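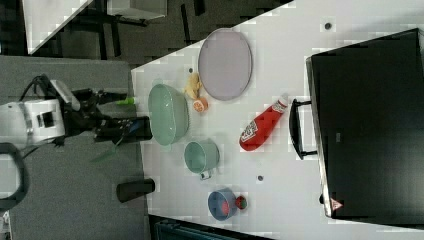 Vullow is hiring two part-time table setters for its housewares testing room. We try out plates, bowls, mugs and other kitchen things before our buyers decide what to stock, and most of that work comes down to laying out a table, clearing it and laying it out again. A typical layout mixes dishes with food items: a green bowl, a lavender plate and a light green mug on a white tabletop, with a ketchup bottle lying on its side among them. You would be given a list for each layout and would set the table from it.

**The work**

- Set and clear tables from a written list, up to 20 layouts a shift
- Wash and dry dishes between rounds and put them back on the right shelf
- Write down chips, scratches and missing pieces in the room log
- Unpack deliveries from our supplier Pruvow and label the boxes
- Wipe the tables and vacuum the carpet at the end of the day

The room holds 74 kinds of dishes and props. Learning where they all go takes most people a couple of weeks, and there is a shelf plan on the wall until then.

**Hours and pay**

Shifts run from 9 a.m. to 3 p.m. with a paid 30-minute lunch break. We need one person Monday to Wednesday and one person for the rest of the week. Thursday is delivery day and is the heavier shift. Pay is hourly and is discussed at the first call. Parking is free behind the building.

**What we ask for**

You should be able to stand for most of a shift and lift a full box of stoneware. You need to be able to tell similar colors apart — our lists use names like "pale green" and "light green" for different items. Restaurant, catering or stockroom work is useful but we will train someone without it. Closed shoes are required.

**How to apply**

Send a short note to Silvana Evangelista at the Vullow front office, or leave one at the desk. Say which days you want and when you could start. A résumé is welcome and not required. Sofia Baptista runs the room and will call applicants to arrange a visit, which includes setting one table from a list. Positions start in September.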